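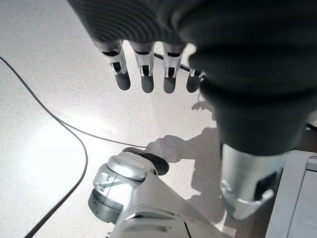

Jianguo Xie wrote that a pale speckled floor hides the crumbs so well that you only find out how dirty it is when you walk across it in white socks. I laughed when I read that, and then I went and put on a pair of white socks, and I'm sorry to say the comment was entirely fair. So I've gone back over my old instructions for mopping these floors and made them longer (my family will not be surprised).

How to Clean a Pale Speckled Floor
By Tibor Kelemen
Updated 31 Oct 2023

First, work out what you're standing on. Terrazzo and flecked vinyl can look very much alike from standing height, and it's worth getting down on your knees in a corner. Terrazzo is hard and cold under your palm, and the flecks are real chips with edges and different sizes. Vinyl feels a little warmer and softer, and if you press a fingernail into a spare scrap it gives slightly. If you still can't tell, treat it as terrazzo and stay away from vinegar, lemon and anything else sour, which will dull the stone chips over time.

What you'll need
A soft broom or a dust mop
Two buckets
A flat mop with a washable pad, and a second pad
A pH-neutral floor cleaner (I use the Livley one, but any neutral kind will do)
An old towel

1. Sweep the whole floor, corners first. Grit is what scratches, and a mop only pushes it along.

2. Fill one bucket with lukewarm water and add the cleaner. Go by the label and then resist the urge to add a splash more. I resisted it poorly for years when we lived in Danport, and the kitchen there had a gray film I blamed on the water.

3. Fill the second bucket with plain water for rinsing the mop.

4. Wring the pad until it stops dripping and start at the wall farthest from the door. Work backward in strips as wide as you can reach without stretching, and let each strip overlap the last one a little.

5. Rinse the pad after every couple of strips. Change the water when you can't see the bottom of the bucket.

6. Put on the second pad and go over everything once more with plain water. People skip this — I used to, too — and then wonder why the floor feels tacky by dinner.

7. Dry any puddles with the towel, especially along the seams if you have vinyl.
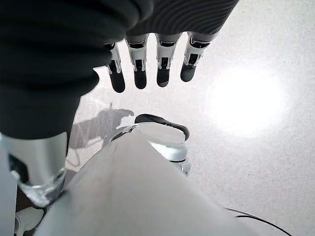 How do you find the spots you missed when the flecks hide everything?
Look at the floor from low down with the light coming toward you. A smear shows up as a dull patch where the shine breaks off, and a lamp set on the floor across the room works nicely in the evening.

Black scuffs usually come off with a clean tennis ball rubbed back and forth, or with a damp cloth and a dab of baking soda. Rub gently and wipe the powder away afterward. For dried paint or glue, ease up the edge with a plastic scraper, never a metal one, and take your time over it.

I do the full job once a week and sweep in between, and in February, when everybody's boots are salty, I mop by the door a good deal more often. The pads go in the wash without fabric softener.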